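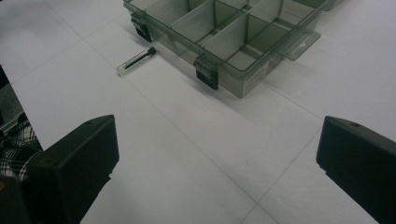 第四讲　分格盒与小件整理

最后更新：3/19/18

课程：工作间管理基础
地点：Ostside 二楼大教室
主讲：Lucía Mateos
讲义整理：Tanveer Virk

上一讲讲的是工具墙和抽屉，对象都是拿在手里有分量的东西。本讲讲小件：螺丝、垫圈、卡扣、笔芯、接头、针、珠子、小弹簧，凡是单个放在桌上容易滚走、混在一起又难分开的，都算。小件的收纳主要靠分格盒，所以前半讲盒子，后半讲装盒的步骤和之后的维护。课堂练习在第六节，课前请先看完第二、三节。

一、先弄清要装什么

很多人先买盒子，再想往里放什么，结果长的放不进去，短的占了大格。正确的顺序是先把东西倒出来看一遍。

倒出来之后按下面几项记一下，写在纸上就行，不用做表格：

最长的一件有多长。分格盒的格子多数是接近方形的，长条形的东西（笔芯、钻头、长螺钉）要单独考虑。

同一种东西有多少。只有两三个的，不值得占一整格。

哪几种外形接近。外形接近的不要放在相邻的格子里，拿的时候会拿错，盖子没压紧的时候也会串格。

有没有怕压、怕潮、怕磁的。怕潮的加一小包干燥剂，和零件放在同一格。有磁性的单独放，离钢制小件至少隔一格。

Gaurav Jaiswal 去年在 Rumuvari 的仓库做过一次清点，原来登记的小件是 411 种，倒出来重新核对之后合并成 60 种。大部分差别只是名字写法不同，比如“M3 短螺丝”“3mm 螺丝（短）”“短的那种 M3”，其实是同一样东西。清点完再选盒子，数量就少了很多。大家回去做自己的清点时，名字统一这一步不要跳过。

二、盒子的几个部分

讲义后面会反复用到下面几个词，先统一说法。

盒体：装东西的那一半。
盒盖：连着铰链的叫连体盖，能完全拿下来的叫分体盖。
隔板：把盒体分成小格的薄片，有固定的，也有能抽出来的。
扣：把盖子锁在盒体上的小件，一般在前侧，一个或两个。
挂片：有些盒子在侧面伸出一小片带孔的塑料，原来是挂在货架上卖的时候用的。

材料上，透明和半透明的塑料盒最常见。好处是不开盖就能看出哪格空了。深色半透明的盒子在光线差的架子上看不清，放在下层的时候要贴标签。完全不透明的盒子只用来装怕光的东西。

隔板。固定隔板的盒子结实，格子大小改不了。活动隔板的盒子可以把两格并成一格，缺点是隔板和盒底之间有缝，薄垫圈会从缝里钻过去。装垫圈之前做一个小试验：放一片最薄的进去，合上盖，把盒子侧过来晃几下，再打开看它还在不在原来的格里。

扣。两个扣的盒子要两个都扣上。只扣一个，另一头会翘起来，平放的时候看不出，竖着拿就漏。扣断了一个的盒子不要再装小于格缝的东西，可以改装大件。扣的开法是用拇指从下往外掰，不要拉着盖子硬掀。

挂片。留不留都可以。要竖着插进抽屉的，挂片会顶住，用剪钳剪掉，断口用砂纸磨一下。要挂在洞洞板上的就留着，但是装满金属件的盒子不要靠挂片承重。

标签。新盒子上常贴着一张小的商品标签，有条码和货号。先把货号抄在记录本上再撕，以后要补同样的盒子时用得到。撕不干净的胶用一点酒精擦，不要用刀刮。

三、工作台面

装盒之前先准备台面。要求不高：平，浅色，没有缝。

白色的板或者白纸是最省事的，黑色和金属色的小件放在上面一眼能看到。深色木桌、带花纹的桌布都不合适。如果要装的东西本身是白色或者透明的，换一块灰色或者蓝色的垫子。

台面上可以用铅笔画浅浅的线，分出几块区域，每一块放一类。线不用画得很重，看得出就够，用完能擦掉。Mairéad Flanagan 的做法是画成大方格，左边一列放还没分的，中间几列放已经分好的，右边一列放要扔的和认不出的。这个办法在人多的时候特别好用，换了人接着做也不会乱。

盒子放在台面中间偏远的位置，盖子完全打开。连体盖要么朝远离自己的方向放平，要么用东西撑住，半开着的盖子自己落下来会把格子里的东西震出去。

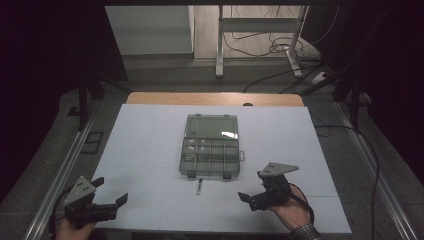
手边留出至少两掌宽的空地，放刚拿出来还没决定去向的东西。空地不够的时候，人会不自觉地把东西直接扔进最近的格子，之后再挑出来要花一倍的时间。

光从侧面来最好。正上方的强光会在塑料盖子上反光，看不清格子里的东西，把盒子转一个角度，或者把灯移开一点。

地面也要看一眼。掉在地毯上的小件很难找，在硬地面上会弹得很远。装贵重小件的时候，在桌下铺一块浅色的旧床单。

四、装盒的步骤

1. 空盒先擦一遍。新盒子里常有静电吸住的塑料屑，用微湿的布擦，晾干再装。

2. 定方向。决定哪一边朝前，一般是有扣的那一边朝自己。定了就在盒底写一个箭头，以后每次都照这个方向打开。方向不固定，标签和格子就对不上。

3. 定行。同一类放在同一行，比如第一行螺丝，第二行螺母，第三行垫圈。行里再按大小从左到右排。左小右大还是左大右小都行，整间屋子用同一种就好。

4. 先放数量最少的。数量少的种类最容易漏掉，先放进去，占住位置。

5. 每格最多装到七成。装到和隔板一样高，合盖的时候就会有东西卡在隔板顶上，盖子压不平。多出来的另外装袋，袋子上写清楚在哪个盒子的哪一格。

6. 留空格。一盒里至少留两个空格，给以后新加的种类用。装得一格不剩的盒子，来一种新东西就要整盒重排。

7. 合盖，两个扣都扣上，平放着轻轻晃一下，再打开检查有没有串格。

8. 写标签，贴在前侧。标签内容见第五节。

拿取小件可以用手、镊子或者小勺。手最快，指尖有汗的时候会把轻的东西带出来。镊子适合单个的、有方向的东西，夹住中间，不要夹尖端。小勺适合一次要移几十个的情况，折一张硬纸也能代替。大量同种小件从袋子里倒进格子时，先倒进纸折的槽里，再顺着槽滑进去。

长条形的东西放不进方格，有三种处理：抽掉一块隔板，把两格并成一格；斜着放在大格里；单独放进小管子，管子和盒子放在一起。笔芯、细针、细钻头用小管子最合适，带帽的管子要检查帽子是不是盖紧。管子外面也要写标签，字朝同一个方向。管子是圆的，放在桌上会滚，用的时候横着靠在盒子旁边，或者在管身上缠一圈胶带，留一个小尾巴当止动片。

关于一次做多少：第一次做的人，一个盒子从倒出来到贴好标签，按一整节课安排时间。做熟了会快。不要同时打开几个盒子，做完一盒，合上，扣好，放到一边，再开下一盒。

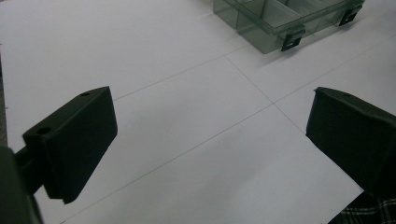

双手配合的时候，一只手固定，一只手移动。左手（或者不常用的那只手）扶住盒体，右手拿东西放进去。扶的位置在盒体外侧，不要按在隔板上，活动隔板按歪了，两格之间就通了。需要搬动打开的盒子时，先合盖再搬。嫌麻烦不合盖的，十次里总有一次要趴在地上捡。

画了线的板子，做的时候保持线内的东西不过界。手肘不要压在板上，袖口宽的卷起来或者扣好，宽袖口扫过台面会带走轻的小件。

五、标签和记录

标签上写三样：盒子编号，这一盒是哪一类，最后一次清点的月份。具体每格是什么，画一张格子图贴在盖子内侧。格子图照着打开时的样子画，几行几列画全，空格也画出来，写“空”。

格子图不要用彩色笔区分。彩色笔会褪色，而且换一个人看不懂哪种颜色代表什么。用铅笔写也可以，改起来方便，外面贴一层透明胶。

编号用字母加数字，字母代表架子，数字代表位置，例如 B17。编号跟着位置走还是跟着盒子走，要在一开始就定下来。我们工作间用的是跟着盒子走，盒子换了地方编号不变，记录本里改位置。Dokon 那边正好反过来，他们的盒子很少移动，用位置编号更顺手。两种都可以，混着用不行。

记录本每种小件一行，写名称、规格、在哪一盒哪一格、补货线。补货线的意思是剩到多少就该去买。便宜的、常用的，补货线定高一点，例如一次买 1000 个的自攻螺丝，不要等到见底。贵的、少用的，用掉一个补一个。

清点时不用一个一个数。小而轻的金属件用秤，先称十个，算出单个的重量，再称全部。塑料件重量差异大，按格子的深度估就可以，写“半格”“三分之一格”。要求准确数量的只有会出借和收费的那几种。

六、课堂练习

两人一组，每组一个分格盒，一袋混装小件，一块白板，一支铅笔，一张空白格子图。

第一步，把袋子里的东西倒在白板上，只看不动，两个人分别写下自己看到的种类，再对照。写法不一样的，当场统一名字。

第二步，在白板上画线分区，开始分。一个人分，另一个人只负责看有没有放错，中途交换。

第三步，按第四节的步骤装盒。盒子方向先定好。

第四步，画格子图。画完之后和隔壁组交换盒子，不看图，凭对方的标签找出指定的两样东西。找不到的，把原因写在格子图背面。

第五步，收拾。小件按原样装回袋子，白板擦干净，盒子空着打开放在桌上晾一会儿再收。桌下也要看。

练习里常见的几个问题：

分类分得太细。同一种螺丝按新旧分成两格，没有必要，除非旧的已经锈了，锈了的直接扔。

“其他”格太满。一盒里可以有一个“其他”格，超过半格就说明还有东西没分完。

先贴标签后装盒。装到一半改主意，标签就要撕。标签留到最后写。

认不出的东西随手扔掉。认不出的先装进小袋，写上日期和在哪里找到的，放到门口的待认箱里。待认箱每年十月清一次，到那时还没人认领的再处理。

七、日常维护

用完放回原来的格子。当场没有时间放回的，放进架子旁边的回收碟，不要放进最近的盒子。回收碟每次课结束时清空，由当天最后一组负责。

每个盒子每年打开看一次，检查扣有没有裂、隔板有没有松、格子图和实际对不对得上。裂的扣可以换，Anozie 的盒子有单卖的扣，其他牌子大多没有，坏了就把盒子降级使用。

盒子叠放不超过五层，重的在下。半透明的塑料盒不要放在窗台上，晒久了会变脆，掰扣的时候容易断。

如果发现串格，先不要急着挑，看一下是从哪条缝过去的。把缝堵上再挑，用一小条透明胶贴在隔板底部就够了。

八、下次课前要准备的

带一样自己家里或者工位上一直没有整理的小件，数量不限，用袋子装好，液体和电池不要带。没有分格盒的同学可以向 Cormac Sheehan 借，借出要登记盒子编号，归还时盒子必须是空的、擦过的。

把第二节里的几个名称记住，下次课直接使用，不再解释。

阅读材料是上一讲发的抽屉分隔那几页，重点看抽屉深度和盒子高度怎么配。下一讲讲盒子进抽屉之后怎么排列，要用到那几页里的尺寸。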